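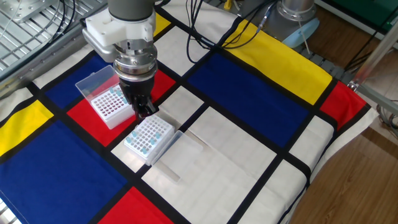 Shabnam Orakzai would like it known that she did not choose the tablecloth. "I was on leave," she says. "I came back and we had become a gallery."

Orakzai writes planning software at Colanine, where she is half of the team behind Jadoon, a program that works out where a robot gripper should go next and, more to the point, where it shouldn't. The other half is Solomiia Holovko, who looks after perception and who did choose the tablecloth. She is unrepentant. Plain grey backgrounds had made her depth and segmentation code lazy, she says, and thick black lines at right angles are the rudest thing you can show to software that finds boxes by looking for straight edges.

"A pipette tip box is a rectangle," says Holovko. "So I gave it a table full of rectangles. For a week it was very keen to pick up a yellow one."

Tip boxes are what Jadoon spends most of its days on. They are white, their lids are clear, and the lids are where the trouble lives. A depth camera looks at clear plastic and reports either the cloth behind it or a scatter of points hanging in the air. The planner, which believes whatever it is told, then draws a lovely smooth path straight through a lid.

I had assumed the answer would be a cleverer camera. Orakzai's answer was to stop asking the camera. Once the software is confident it has found a box, it looks for the hinge side and blocks out all the space the lid could possibly occupy, from shut to flat on the table. The arm goes round the lot.

"It's cowardly," she says. "I'm in favour of cowardly. The brave version had a collision log with 2,198 entries in it."

The cost is room. Put two open boxes near each other and their imaginary lids overlap, at which point the early versions of Jadoon declared the whole table impassable and sat there. Holovko now supplies a guess at each lid's angle, taken from the glints along its edges, and the planner trims the blocked space only if that guess holds steady for 60 camera updates in a row. A lid standing upright usually passes. A lid lying flat on a white patch of cloth is, in her words, "a rumour".

Then there is the question of which holes have tips in them. A fresh rack is easy. A half-used one, with tips left at the corners and gaps in the middle, used to be read as several small racks, and the planner would politely thread the fingers between them. Holovko fixed it by fitting the grid first and filling in the holes afterwards. It took her an afternoon, after most of November spent on methods she describes as "more publishable".

The two of them disagree about speed. Orakzai caps the last stretch of any descent, when the fingertips are close to a rim, and has set the limit so low that visitors ask whether the thing has crashed. Holovko wanted 80 millimetres a second. They settled on 2. I asked who had won.

"Look at the number," says Holovko.

"It's a default," says Orakzai. "She can change it." She has put the setting in a file that needs her approval to edit.

The next release lets the planner ask for a second look from a different angle before it commits to a grasp, which both of them want, though for now it asks far too often. Orakzai showed me a replay in which it requested the same view over and over, was given it each time, and went on asking. She has found the cause, a timestamp compared with itself, and has left the replay on her desktop under the name "management".

The cloth is staying. Holovko has her eye on a tartan.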